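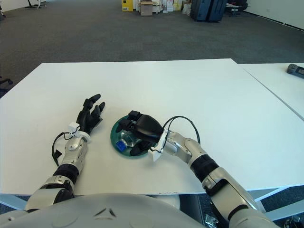

A white table with a dish on it.

Filed under: Community & Fundraising

Opening. Thank the hall for having us. Introduce Gertraud Brunner, who ran the Bivberg charity walk last August and is taking it on again this year. Keep this part short, people want the route.

The walk goes from Moser Hall to the river path and back. Start at nine in the morning. Dogs welcome on a lead. The steep bit behind the school is out this year -- too many complaints about knees.

Money. Last year 366 walkers signed up and we sent the whole lot to the Kerkeo hospice fund. Entry is free for under-twelves. Everyone else picks up a sponsor form from the front desk. Ask people to hand forms back in the same week, even if a couple of names still owe.

Say thank you to Clatotum for lending the tents again. Pause here, they usually have someone in the room.

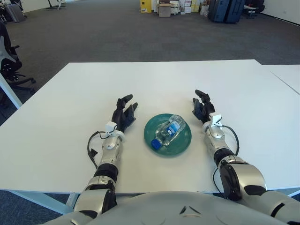 Can I walk only half of the route?
Turn back at the footbridge and your sponsor form still counts in full.

Stalls. We have room for 25 along the hall wall and in the parking lot. Cakes, plants, books, knitting. No hot food this time apart from the soup kitchen run by the hospice. Stallholders set up from seven and move their cars by half past eight.

Raffle. 900 tickets printed, 300 already gone. Books of tickets are with Gertraud at the side table. Prizes still wanted -- mention the hamper, mention that we take vouchers.

Marshals. Still short at the two road crossings. It's a two-hour shift and you get a vest and a sandwich. Hold up the sign-up sheet, then pass it down the left side first.

Hand over to Gertraud for the map. Lights down at the back, please.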